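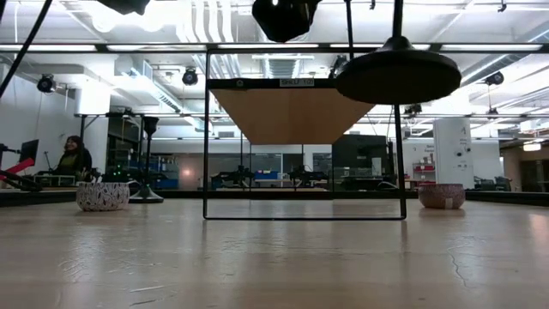 When should the written rules for a shared robot workspace be reviewed?
Every 14 weeks, and again whenever an arm, a gripper or a fixed structure is added, moved or taken away. A change of task counts as a change of workspace if it brings new objects within reach of the arms.

Cirkora has now published the second edition of its bench rules for two-arm manipulation work. This thread sets out the main points for partner sites. The full text was edited by Angharad Craddock and takes effect in July.

1/ Scope. The rules cover table-mounted arms, overhead rails and anything suspended from them. They apply to setup, teaching, recording and teardown. Mobile platforms are covered by a separate document, which the Dromville site is still drafting.

2/ Labels. Every shelf, stand and fixture used in a task carries a printed label with a number. The same number goes in the task sheet. Handwritten tape is accepted for one shift only. In the last review period, sites logged 1,904 task runs, and 58 of them could not be matched to a fixture number. Those runs have been withdrawn from the Bellis archive.

3/ Household objects. Bowls, cups and glassware are permitted as task objects. Chipped or cracked items are to be removed at once and recorded. Stemmed items have their own section (4.3), as they tip easily when they stand close to one another. Operators should agree on a starting layout before the first run and return to it between runs.

4/ Cables. No loose cable may cross the space between two arms at table height. Cables leaving an arm base should be tied at two points before they reach the floor. Sites asked whether a cable loop at the wrist is allowed. It is, provided the arm can reach its full range without pulling the loop tight.
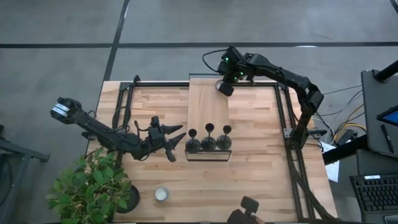

5/ Reach zones. Where two arms serve one table, the task sheet must name the area each arm may enter and the area both may enter. Only one arm at a time may move in the common area unless the task has been approved for joint motion. Approval is given by the site lead in writing and lapses when the layout changes.

6/ Grippers at rest. Between runs, grippers are parked open and clear of the objects. An arm that stops while holding something is to be treated as live. Staff should not take the object by hand until motion power is off and the second person present has confirmed it.

7/ The operator's station. Keyboards, screens and notes belong on a separate surface, outside the reach of either arm. The stop control must be within reach of a seated operator. Paper task sheets may be kept at the station, but the current version is always the one held in Sturuleo. If the two differ, work stops until the difference is settled.

8/ Floors and walkways. Marked lines are to be kept visible. A clear path of at least 40 inches is required on the side of the table where staff enter. Chairs, stands and cases may not be stored in that path, even for short periods. Plants and other items that are not part of the task should be listed on the sheet if they remain on the table during a run.

9/ Incidents. Any contact between an arm and a person is reported the same day, whether or not there is an injury. Contact between two arms is reported by the end of the shift. The report form has been cut to one page in response to comments on the first edition.

10/ Training. Current operators do not need to repeat the full course. They are asked to read sections 4 through 6 and sign the new record. New operators complete the full course and a supervised shift before working at a two-arm table.

One correction to an earlier post: the rule on overhead rails applies to parked equipment as well as moving equipment. The previous wording left this unclear. We thank Lilla Somogyi for pointing it out.

Sites that cannot meet section 8 in their present rooms may request an extension. Requests should include a floor plan and a proposed completion date, and should be sent to the standards desk before the July start.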